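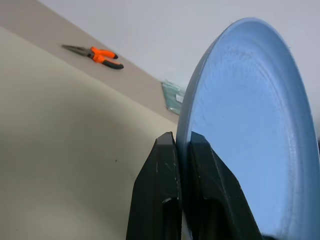

ILTHORPE REFORM ALLIANCE NAMES GERVASIO BUSTOS AS PARTY LEADER

ILTHORPE, June. The Iltthorpe Reform Alliance has elected Gervasio Bustos as party leader following a ballot of registered members. Bustos received 3,005 votes. His opponent, former deputy leader Jin-sol Yang, finished 700 votes behind and will remain on the party executive as policy coordinator.

The result was certified at 7 p.m. by the returning officer. Bustos assumes the post immediately and will serve a fixed term under the party constitution.

Bustos represents the Dresau ward on the regional assembly, where he sits on the public accounts and electoral procedure panels. Before entering politics he worked as a land surveyor. He was the principal author of the Alliance's proposal on ward boundary review, which is awaiting a second reading.

"The boundary bill is the first item of business," said Bustos. "Members also asked for candidate selection to be completed earlier in the cycle, and a revised schedule will be sent to branches this summer."

Yang will oversee the drafting of the party platform. Branches may submit amendments in writing, with a limit of 200 words per amendment. Submissions must identify the clause affected and carry the signature of the branch secretary.

The leadership rules adopted at the last conference applied to this contest for the first time. Under those rules, candidates required nominations from seven branches, and all ballots were counted at a single location.

Media inquiries should be directed to the Alliance press office in Dresau. Copies of the certified result are available on request.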